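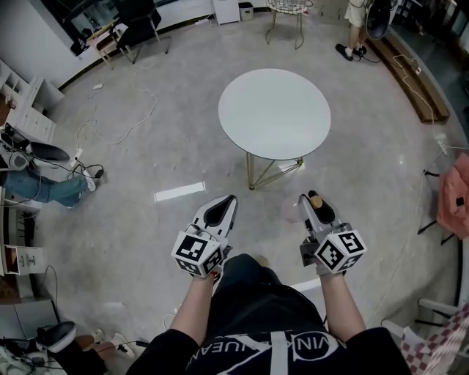

*Two hand-held grippers with marker cubes, one in each hand.*

**Cudier** is a student robotics project based at Fomton College. Its members collect and sort recordings of everyday hand tasks, which are then used to teach a pair of robot arms to do the same tasks. The project is open to students from any course and runs during term time, with a short summer session in July. It is separate from the college's older competition team, Eder, though the two share a store room and some tools.

## History

Cudier grew out of a second-year module in which students had to make a robot arm fold a tea towel. Most groups wrote the movements by hand, joint by joint, and the results were slow and failed whenever the towel was put down at a different angle. One group asked to try learning from human movement instead and was given a small budget for parts. The group carried on after the module ended, and the project was entered on the college's list of student societies on 10/18/23.

The name was taken from a label on the first parts box. It has no meaning, and early documents sometimes spell it "Cudiar".

In the first year the members had a single gripper and recorded one-handed tasks only: picking up a cup, moving blocks between trays, putting pens in a pot. A second gripper was finished the following spring. Two-handed tasks have made up most of the work since then.

## Method

The project uses hand-held grippers, which a student carries and works directly. No robot is needed while recording. Each gripper has a pair of padded jaws, and square black-and-white markers are fixed to it so that its position can be worked out from video. Some recordings also use a camera worn on the head, to give a view closer to the wearer's own.

A recording of one attempt at a task is called a take. At the start of each take the wearer holds both grippers still for a moment, closes the jaws fully and opens them again. This gives the software a clear point from which to line up the separate videos. The task is then done at a steady pace, and the take ends with the grippers held still once more.

Takes are checked by a student who was not wearing the equipment. A take is thrown out if:

- the markers are hidden for too long
- the jaws touch an object the task does not call for
- the wearer uses a bare hand to help
- the opening or closing pause is missing

Dropped objects do not count as a fault, provided the wearer picks them up again with the grippers. The project keeps these takes in a separate folder, as the arms also need to learn how to recover from a drop.

## Tasks

The task list is set at the beginning of each term. Cloth, small containers and table setting have appeared on it every term so far. Tasks using liquids were dropped after a laptop was damaged, and glass is not allowed. New members begin with the block tray, a task left over from the first year, and move on once their takes pass the checks regularly.

Object sets are kept in numbered crates. A sheet in each crate lists what belongs in it, and anything missing is meant to be written down before the crate goes back on the shelf. In practice crate 5 has been incomplete for most of the project's life and is now used for spares.

## Sessions

Members work in teams of four. Two wear the equipment, one runs the recording software and one resets the objects and keeps the log. Roles change at each break - holding the grippers out in front of the body is tiring, and the quality of takes drops when the arms are tired. Several teams may work in the same room if there is enough floor space between them. 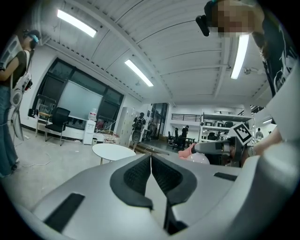 **Do students need to know how to program before they join?**

Programming is not required. New members learn to use the grippers and check takes first, and those who want to work on the software are taught the basics during the autumn term.

## Flisotent

Flisotent is the software written by the project to store, line up and review takes. It began as a set of short scripts for renaming video files and was rewritten as a single program in the project's second year. It shows the videos from one take side by side, with a line beneath them marking when each pair of jaws opens and closes. The checker can pass a take, reject it, or trim the start and end.

An early fault in the program swapped the left and right grippers whenever they crossed in front of the body. The fault was found late, and 144 takes had to be labelled again by hand. Each gripper now has its own set of markers in the software, and the log sheet includes a box for noting which hand held which gripper.

By the end of its second year the project had a collection of 3,000 passed takes. Copies are kept on the college's own storage. Faces are blurred before takes are shared outside the project, and members may ask for their recordings to be removed.

## Results

The project's arms can move blocks and set out cups with few failures when the table is laid out as it was in the recordings. Cloth is less reliable. The towel task that started the project has been completed from beginning to end, but the arms often stop after the first fold if a corner is tucked under. Changes in lighting also cause trouble, mainly in the late afternoon near the windows.

A demonstration is given at the college open day. Visitors may try the grippers themselves, though their takes are not added to the collection.

## Relationship with Eder

Eder builds wheeled robots for timed competitions and works to a yearly set of rules. Cudier does not enter competitions. Some students belong to both, and the jaw pads used by Cudier were first cut from rubber sheet bought for Eder's wheels. A joint entry - an Eder base carrying one of the Cudier arms - was planned for one summer session and put off when the base proved too light to carry it.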